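Print this article | E-mail this article

3. Who signs for the refinery?

I started with the ownership papers for the Barnamden alumina refinery, and I'll admit I got a bit lost in them! On 31 July 2018 the state's share moved from the mines office to the budget office in Kurnance, and I wanted to know what that did to ordinary spending requests. I read 300 of them (every one I could get my hands on), all filed by the plant's operator, Dratatier.
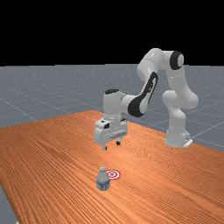
Did the move slow down approvals?
Small requests went through at the same pace, but anything touching debt picked up 13 extra days on average.

I'd expected worse, to be fair. The budget office had two people reading these files, and they had to learn what a digester was along the way. The Lefèvre loan was the sticky part, as it still named the old office as guarantor, so every draw on it went back for a second signature. I come back to that in Section 4, where I split the requests by size. 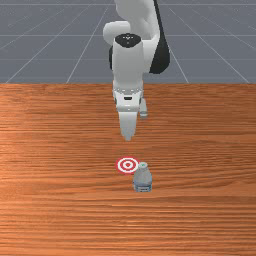 Figure 1. Simulated robotic arm above a table with a water bottle and a red-and-white target marker.

Contact | Copyright | Back to top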